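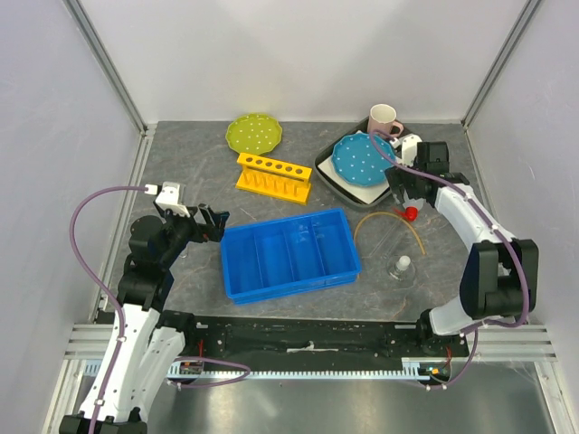 1 min read

Re: Bench items, what goes where
Tollport shared kitchen and lab list
8/26/22

> Does the blue divided bin go back to Elau or stay with us? And are
> the polka dot plates part of the kitchen set? I need to know before
> I print the labels.

The bin stays. It has four long compartments, so print four small labels for the front and one large one for the side. Elau only wants the gray tray back, and they can wait until November for it.

The plates are kitchen things, both the blue one and the green one. So is the pink mug. Please put them on shelf 18 and leave the lab shelf for lab items.
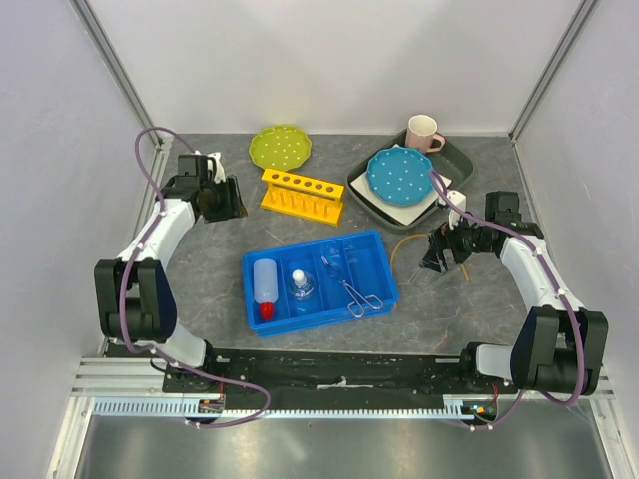
The yellow test tube rack goes on the lab shelf. We have 300 tubes in the Lamont order and they should be stored next to it. Order number is 412 if you need it for the label.

Send me the label sheet when it's done and I'll check it against the list.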